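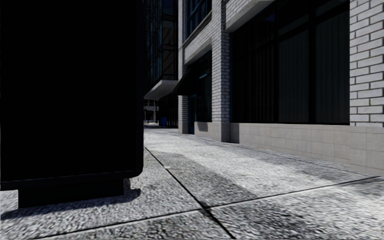 A reader of the spring notice wrote to ask why a workshop with two lathes and a full wood shop wants people to sit at a screen, and whether a cart that has only ever driven on a computer can be said to be built at all. The chassis of the cart is in fact standing on a bench at Lonen. The part that remains to be done is the part that decides where it goes, and applications are now invited from persons willing to help with it.

Search this site Enter keywords Go

Aug 10, 2023
By Lonen Shared Workshop

Print this page | E-mail this page

CALL FOR PARTICIPANTS: THE BIRKETT SIDEWALK CART

Lonen Shared Workshop, Amdale, seeks 12 participants for the second stage of the Birkett cart, a small wheeled robot intended to carry tools and materials between the workshop and its storage unit on Mindham Street. The cart is a member project. It is being designed, assembled and programmed on the premises and in members' homes, and it is not a commercial product.

Background

The first stage covered the chassis, the drive motors, the battery tray and the emergency stop. These have been completed and checked. The second stage concerns the driving software, which is being developed in simulation before the cart is permitted on any public walk. The simulated street used for this work has a sidewalk of large concrete slabs running beside a brick building with very big, dark windows. Bright and shaded areas lie side by side on the pavement, and a large black panel on a pedestal takes up much of the view on the other side.

Streets of this type are useful to the project. The software must learn that the edge of a shadow is not a curb, that a joint between slabs may be crossed, and that dark glass is a surface and must be kept at a distance. The present version stops too often at shadow edges. Reducing these stops, without making the cart less careful near real obstacles, is the principal task of the autumn session.

Positions open

Simulation testers. Testers run assigned routes at the workshop or on a home computer, record each stop and near contact on the standard sheet, and save the run file to the project folder. No programming is required. Testers must be able to write a clear account of a fault so that another member can repeat it.

Scene builders. Builders prepare new stretches of street for the simulator, including paving, building fronts, posts, doorways and awnings, and vary the position of the sun. Experience with any three-dimensional modeling program is expected. Builders should be prepared to have their scenes revised by others.

Software participants. Applicants should have written and maintained a working program of some size in Python or C++. Familiarity with camera-based navigation is helpful but is not a condition.

Bench participants. A smaller number of places is reserved for members who will mount the cameras, complete the wiring and keep the cart ready for indoor trials. Applicants must hold the workshop's basic electrical sign-off or obtain it before the session begins.

Time and terms

Participants are asked to give 20 hours in each month of the session, of which at least half should be spent at the workshop. The session ends in December. Evening hours are available by arrangement with the front desk.

The positions are unpaid. The project holds a budget of $3,000 for parts, software and printing, from which participants may claim approved expenses. Claims must be accompanied by a receipt and should be submitted in the month of purchase. Parts bought with project funds remain the property of the workshop.

All code, scenes and drawings produced for the project will be released to the 186 members of the workshop under the usual shared-use terms. Contributors will be credited in the project log unless they ask to be left out.

Eligibility

Applicants must be 18 years of age or older. Membership is not required at the time of application, but those accepted must join before their first work period. The reduced rate is available to students and to residents of Amdale receiving public assistance. Persons working from home must have a computer capable of running the simulator at a steady rate; a short test file will be supplied on request. Two workshop machines may be reserved by those without suitable equipment.

Safety

The cart may not be driven outdoors during the session. Indoor trials will take place in the rear bay only, with the emergency stop held by a second participant. Lithium batteries may not be taken home or charged unattended. Failure to observe these rules will result in removal from the project.

How to apply

Application forms may be obtained at the front desk or requested by e-mail. Applicants should state which position they seek, the hours they can offer, and any work of a similar kind they have completed, at home or elsewhere. Scene builders should attach one sample. Software applicants should attach a short piece of their own code with a note on what it does.

Applications will be considered in the order received until the places are filled. Applicants not selected may ask to be placed on the waiting list, which will be kept open until the end of the session.

Print this page | E-mail this page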